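Home News Projects People Events Contact

Teaching a robot to tidy up, one T-shirt at a time

08/04/2019

I got to spend a chunk of last week with the Doken team, and I have to tell you, I came home looking at my own unfolded laundry in a completely different way.

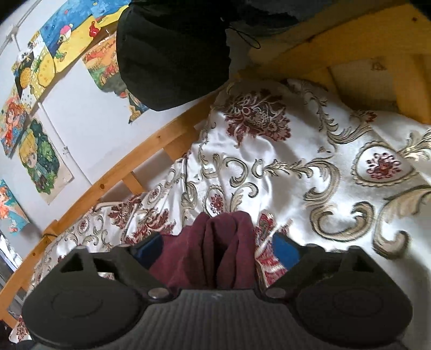

If you haven't been following along, Doken is the small outfit upstairs from the old Plasto building, and they're trying to get a robot arm to do the boring stuff in real homes. Picking things up off beds, mostly, and putting them where they belong. The project is called Jumomus (I asked what it stands for and got three different answers, so I've given up on that one). What I like about it is how they teach the thing. There's very little typing of instructions. A person takes a gripper in their hand, the same kind of gripper the arm has, and just does the job with it. The tool records how the hand moved and what it saw on the way, and later all of that goes into the training.

Chantelle Molefe runs the home visits, and she let me follow her around for a day. She told me they used to do everything by remote control, with somebody sitting at a desk steering the arm with two joysticks. It worked, but it was slow, and you had to haul the arm everywhere. Try getting one of those up a narrow staircase and into a kid's bedroom with a bunk bed in it! A hand-held gripper goes in a backpack. She can be set up and recording before the family has finished making coffee.

They want 800 demonstrations for the cloth part of the project by the end of May. When I visited they had just gone past 500, and there was cake left over from that, so my timing was excellent for once.

Naturally I asked to have a go. It looks like nothing at all — you squeeze, the fingers close, you lift. My first few tries were terrible. I kept coming in too fast and pushing the cloth along the bed in front of me, and when I did get hold of something I'd grabbed the bedspread along with it. Chantelle was very nice about it and kept telling me to slow down and come in from the top. You also have to stop helping with your other hand, and that's a lot harder than it sounds, I promise. I caught mine sneaking out to smooth the covers about every time I stopped thinking about it. She keeps hers in her back pocket, and by the end I was doing the same.

The bad tries don't all get thrown out, by the way. If you miss, and then fix it without making a mess of things, the team likes to keep that one. A robot is going to miss too, and it needs to have seen somebody recover. The ones they toss are where the person stops halfway, or talks to someone and forgets what they were doing (guilty, twice).

Bedrooms are a big deal for them right now. Thandeka Hendricks, who looks after the training side back at the office, showed me a chart of where the arm gets confused, and beds were way up there. A plain sheet is fine. Give it a shiny spread with a busy pattern and wrinkles all over, drop a piece of clothing in the middle, and it has a much tougher time working out where one stops and the other starts. Red on red is the worst, she says. She'd love more flowers, more scrolls, more stripes, more of everybody's grandmother's favorite bedding. So that's what Chantelle has been asking families for, and apparently people are very happy to show off a bedspread.

They don't tidy the rooms before they record, either. Kids' drawings stay up on the wall, bags stay hanging wherever they hang, cables stay where they are. I thought that was just good manners, but Thandeka wants it that way. If every demonstration happened in a bare white room, the arm would be pretty lost the first time it met an actual family.

I did see the arm itself back at the office, working from an early round of training. It managed 4 out of 7 cloths while I stood there. One of the misses was so close that the whole room groaned. Thandeka takes over by remote control when it gets stuck, steers it through the tricky bit, and saves that piece as well. So the joysticks haven't been retired, they've just got a smaller job. She's really quick with them, too. I tried those as well and drove the arm politely into a pillow.

Next up is folding, and I gather there's some disagreement in the office about whether one hand-held gripper is enough for it. Chantelle says you need two, one in each hand, and she's already borrowed a second one to prove it. Thandeka thinks you can get pretty far with one and the edge of a table. Tsakiris, the hardware shop on the corner, makes the spare finger parts for them and is getting a second set ready either way.

They're still looking for homes to visit, especially ones with bunk beds, sofa beds or anything a bit awkward to reach into. A visit takes a morning, nothing gets moved without asking, and you get to try the gripper yourself if you want to. You can leave your name at the front desk at Doken or stop Chantelle on the stairs. I've put my own name down, and I'm leaving the laundry right where it is until they come.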